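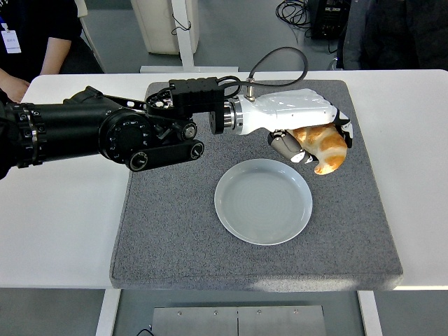

3 February 2025

Back from Larka at half past six, feet sore, and I want to get this down before tomorrow's shift pushes it out of my head.

We moved on to the croissant this week. Before that it was bread rolls, which were easy going by comparison. A roll is much the same whichever way you come at it. The croissant has ends, and the fingers can close on the middle or on one of the ends, and those are two different jobs as far as the arm is concerned. The task on the sheet reads "croissant to plate" and that is all it says. Blue-grey plate, grey mat, one pastry. I did it as a Saturday girl in my aunt's shop with a pair of tongs and never gave it a thought.

The target from Ivance is 3,000 good runs by the end of the month. We stood at 1,829 when I signed off. A good run means picked up, carried over, put down on the plate, hand clear. If it catches the rim and slides off, we mark it down as a miss and write a word or two about why. I have got better at the word or two. In October I was writing whole paragraphs and the supervisor asked me, nicely enough, to stop.

I still find the waiting the hardest part. On the packing line at Gumine I was moving for the whole shift and went home tired in the arms and back. Now I go home tired in the eyes. You stand by the table, you watch, you put the thing back on the mat at a new angle, you step away, you watch again. My back is much better for it, I will say that. I slept through four nights last week without getting up to take a tablet, and I can't remember when I last did that while I was lifting trays.

There was talk at lunch about the line. Gumine had 23 of us on the night pack when the first machines went in, and those were only the big ones that tip the trays and wrap them. The new plan is for hands, so that the mixed boxes can be done as well. Mixed boxes are what kept most of us in work, as every one is different and the wrapper can't cope with them. I know what it means that I am standing here helping a hand learn to pick up a croissant. I said so at lunch. One of the others said that if we didn't do it, someone else would be on the same money doing it in another town. That is true and I didn't feel any better for hearing it.

The letter from Gumine says that anyone who does the six months at Larka can go back as a line minder, at day rate plus a bit. It doesn't say how many minders they need. I asked again today and was told it is under review. I have written the date I asked in the back of this book.
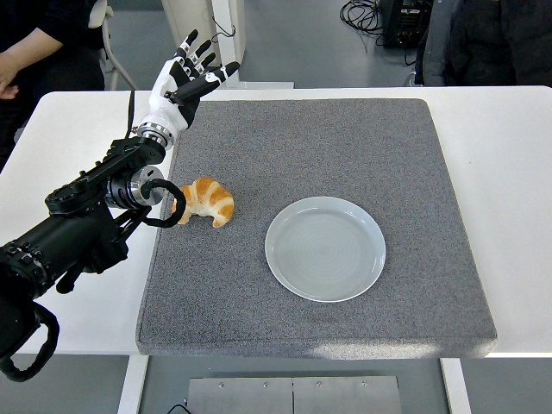 The thumb is what I keep looking at. On a person the thumb does half the work and you don't notice. With this one you can see it going out on its own ahead of the rest, and after a few weeks I can usually tell from where the thumb is going whether we will get a good grip or a squashed one. I told the engineer this and she had me sit with her for most of the afternoon, calling out "good" or "bad" before the fingers closed. She wrote it all down. I was right more often than I expected to be. She said they would like to have me do an hour of that each day, and I said yes before asking if it was paid any differently. I must ask.

It was a nice afternoon, all the same. I knew something that she didn't, and it came from years of picking up pastry without leaving marks on it. Press on the ridges and they flake. Take it by the thick part and keep the pressure even. When I trained new starters I used to say "hold it like a phone you haven't paid off yet", and I said that to her as well, and she laughed and put it in her notes.

Run 378 in the old rolls set came up again. It is the one where the roll was put down perfectly in the centre of the plate and then the hand caught it on the way out and sent it on to the floor. They use it to show visitors. I was on shift that day and you can hear me on the recording saying a word I shouldn't have.

Money. Rent went out, the bus pass went up, and there is enough left for the boiler man if he comes before the twentieth. Still owe my sister for the tyres.

She wants to meet at Lò for noodles after work one night and hear about the job. I have told her it is quality checking, which is near enough. She was on the night pack too and she took the payment and left, and I haven't worked out how to tell her that I spend my days on the hands. I think she would sooner hear it from me than from one of the others.

Early start tomorrow – in for seven. Need to take a jumper, ring the boiler man at break, and ask about the hour.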